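Getting the clocks and timers in your kitchen to agree with each other

Twice a year, and after every power cut, I go round the kitchen putting the clocks right, and every time I find that the oven, the microwave and the tablet on the shelf each have their own idea of when tea should be ready. These are the habits I've settled into, in case they save you a burnt pie.

Start with the phone or tablet, as it is the only one that sets itself. Look in the settings for date and time and make sure the automatic option is on. If it still shows the wrong hour, check the time zone (mine was stuck on a holiday one well into September, and I blamed the oven for it the whole while). Once the tablet is right, copy everything else from it.

Next, decide whether you are a 12-hour or a 24-hour household and stick to it throughout. I like 24-hour for anything with a delayed start. Our old Wika oven will happily begin a casserole at six in the morning if you meant six in the evening, and you only need to do that once. On most ovens you hold down the clock button until the figures flash, and the choice comes up before the hour does. If yours has no such choice, stick a small label beside the display.

For things that come round regularly, like descaling the kettle or defrosting the freezer, use a repeating reminder in the calendar on your phone. I have the kettle down for every 28 days and the freezer for every 4 months. Give each reminder a time when you are likely to be standing in the kitchen, or you will swipe it away on the bus and forget all about it, as I did for most of last year. 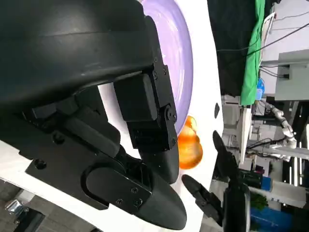
Siu-fong Leung wrote in to say that her reminders used to land an hour late after the clocks changed, and that the cure was to delete the old repeating entry and make it afresh in local time. She also names each timer after the dish, so that when one goes off she knows whether to run for the rice or stroll over to the beans.

I've taken up the naming and wouldn't go back. Most phones let you run several timers together, and "eggs" is a great deal more use than "timer 3" when you have your hands in the sink. If you talk to your phone, say the name along with the minutes and it will usually get it right, though mine insists on hearing "leeks" as "leaks", which gave my sister Tiziana quite a turn!

A few odds and ends. Keep one wind-up timer in the drawer for when the battery is flat. Turn the alarm volume up before you start frying, as the extractor drowns out nearly everything. And if you share a family calendar, put the kitchen jobs in a colour of their own so that they can be hidden by anyone who doesn't care to know about the freezer.

Next time I'll go through the heating timer, which has a much fiddlier set of buttons and needs a page to itself.

Manuela Marchetti
Last updated 4/14/22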